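**Zewditu Belay** is the puzzle maker behind Skakis, the sliding-tile game a lot of us grew up losing pieces of. I've been keeping this entry going for the Floston toy pages and I add to it whenever somebody sends me something new (please do!).

She was the middle child in a big family in Cleltmont, and her mum ran a button shop there. Zewditu used to sort the odd buttons by colour on an old baking tray, and she's always said the game started with that tray. Her first version had 184 tiles, far too many, and her neighbour Malathi Annamalai gave up on it after one evening and told her so.

She cut it right down over the winter and took it to a small firm called Palaniappan, where Kavitha Amin was looking after children's games. Kavitha loved it!

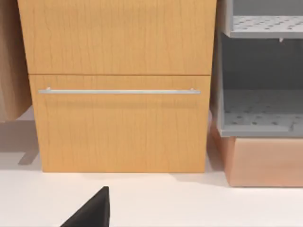

The first run was 3315 boxes, and they went on sale in March with a yellow lid and a rule sheet that left out how to finish the game. My cousin and I just made up our own ending, and I still think ours is better. Later boxes have the proper rules, so the missing line is the easiest way to pick an early one.

Zewditu went on to make nine more games, mostly for younger kids. My favourite is the travel edition of Skakis, with 218 little picture cards in a tin. Lụa Cao drew every one of them, and the grumpy pelican is still stuck to my fridge.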